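Search this site Search Go

Can it do the chore yet?

10/29/24 – by Youssra Lamrani

Every few months a reader asks when a machine will take over the boring part of a workshop. My usual answer is that it depends on how much of the job is cable. I spent two days at Zakstead in July and have rewritten this post twice, so treat the numbers as one visitor's notes.

The chore I care about is linear rail assembly. A person picks up a carriage, starts it on the rail, runs it to the far end and back, and routes the cable so that nothing snags. Taha Hegazy did this at Gourlay for five years and considers it entry-level work. Rigid parts on a fixed support are within reach of a current arm, provided the rail is where the software expects it to be.

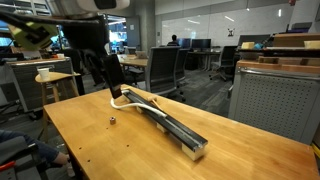 Cable is harder. It has no fixed shape, it moves when the part next to it moves, and a planner that treats it as an obstacle will either refuse the motion or push the loop somewhere worse. Ji-hoon Do keeps the log for these trials. Out of 146 attempts at the full sequence, 40 finished without a person touching anything. Most of the rest stopped at the cable step. Only four were stopped by the rail shifting on its supports, fewer than I had guessed.

Small hardware is the other problem. A hex nut is easy to see and easy to grip when it lies flat with clear space on all sides. Put the same nut against a block and two parallel fingers have no way in. Drinus sells a suction tool for this, but I have not tried it and the nut would need a face wide enough to seal on.

Household work is worse on both counts. A charger cord behind a nightstand is the cable problem with poor light and no repeatable starting position. Wiping a clear table is fine. Clearing the table first – no, not at a price I would pay.

Bjarke Brøndum thinks I am too strict about human touches, and that one nudge per cycle would still pay for itself on a night shift. He may be right for Mitell's volumes. I plan to rerun the cable step with a stiffer jacket and will add the results to this page.

Last updated 10 weeks after first posting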